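Ticket 549
Project: Andance, two-arm cell
Site: Billden workshop
Subject: Which rule applies for distance between the two grippers when wires are on the table?
Status: Closed, with one change to the cell instruction
Opened: Friday, February 2, 2024

Problem as reported

We run the Andance cell with two arms over one wooden table. The task is wire sorting: the left arm holds one end of a bundle, the right arm separates the colors. Since the last change of the cell instruction we get the stop message "shared zone occupied" many times in a shift. The operator then must confirm the stop and start again from the home position. This is slow, and some people have started to confirm without looking at the table. I consider this the bigger problem.

I ask support to tell us two things. First, is the stop correct according to our own rules? Second, if it is correct, how should we work so that it does not come so often?

Information about the cell

Controller software is from Kistar, standard installation, no own modifications. The shared zone is the box in the middle of the table where both grippers can reach. The minimum distance between fingertips is set to 80 mm in the zone file. The instruction on the wall says that the arms may "meet" in the center for handover. It does not give a distance.

So the written instruction and the zone file do not say the same thing. An operator who follows the paper will bring the arms close, and the controller will stop them. I do not blame the operator in this case.

Log

Entry 1, from the cell. I repeated the handover by hand guiding, without power on the grippers. The stop came as soon as the tips went under the value in the zone file. I repeated with an empty table and with wires on the table. No difference. The controller does not know anything about wires, it knows only the positions of the arms.

Entry 2, from support. Please confirm that the zone file in use is the one released for this cell. We have seen that files from the single-arm cell were copied to other cells in July.

Entry 3, from the cell. Confirmed, the file name is correct. But inside the file the comment line still says "single arm, fixed fixture". It seems the content was copied and only the name was changed. The value of 80 mm was chosen for an arm and a metal fixture, where the arm approaches fast. For two arms which both go slowly in handover mode, I think it was never reviewed.

Entry 4, from support. Thank you. Do not change the value locally. A zone file is a safety document in our rules, and a change needs a review by two persons, and neither of them may be the one who asks for the change. Until the review is done, the present value stays valid, also if it is inconvenient.

Entry 5, from the cell. Understood, we did not change anything. In the meantime I made a temporary note for the operators:

Before confirming a stop, look at the table and at both grippers.
If a wire is under or between the fingers, do not confirm. Press hold, then clear the wire by hand.
Put the bundle flat, across the table, not in a heap.
Keep cables of the arms themselves away from the fingertips. Check this at the start of the shift.
No hand goes into the shared zone when the state is "ready". Only in "hold".
After 3 stops in the same position, call the cell responsible and do not start again.

The last point caused discussion, because the old instruction had no limit at all. I find it necessary. A stop which repeats in one place gives us information, and if we confirm it every time we lose this information.

Entry 6, from support. The note is accepted as temporary. Please add also what the operator must do with persons nearby. Your cell has no fence, it works by reduced speed only, therefore the rule about other workstations applies: the person at the next table must be able to see the cell state, and must know where the stop button is.

Entry 7, from the cell. Added. We also moved the stop button to the side of the table where it can be reached from both workstations. Before, it was behind the arm base, and you had to lean over the table to press it. This was not forbidden by any sentence in our rules, but I think it was a mistake.

Entry 8, from support. Review is finished. Result: for handover mode at reduced speed a smaller distance is permitted, so that the tips can come almost together. For all other modes 80 mm stays. The two modes now have separate values in the zone file. The controller shows the mode in the status line. If the mode is not shown, the larger value must be assumed.

Entry 9, from the cell. New file loaded and checksum compared. I did the handover at reduced speed with a mixed bundle of wires on the table.

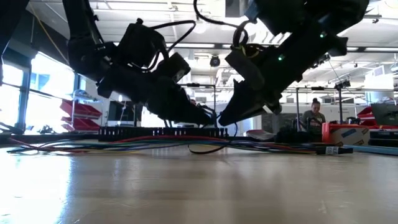 Harju: I agree with the new value, but I would not like to see it become the general habit. In our cell we had the same wish, and after some weeks people used handover mode for everything because it stops less. Please write in the instruction when the mode must be left again, and let the controller leave it by itself after the handover. Otherwise the exception becomes the rule.

Entry 10, from the cell. This is a good point and I did not think of it. The Kistar software has a timer for the mode, but it was switched off in our file. I have requested to switch it on. As this is again a change in the zone file, it goes again through the review.

Entry 11, from support. Timer approved by the same procedure. Please load the file and close when the wall instruction is replaced. Do not leave the old paper under the new one.

Resolution

Zone file replaced, separate distance for handover mode, timer active.
Wall instruction replaced. The word "meet" is removed and the distance is written for each mode.
Temporary note is now part of the instruction, including the limit for repeated stops.
Old paper removed.

Remaining question, not blocking: the comment line in the zone file should name the cell for which the values were reviewed. At present it is free text and can be empty. I opened a separate request for this. Cells which received a copied file in July should read their comment line before the next shift.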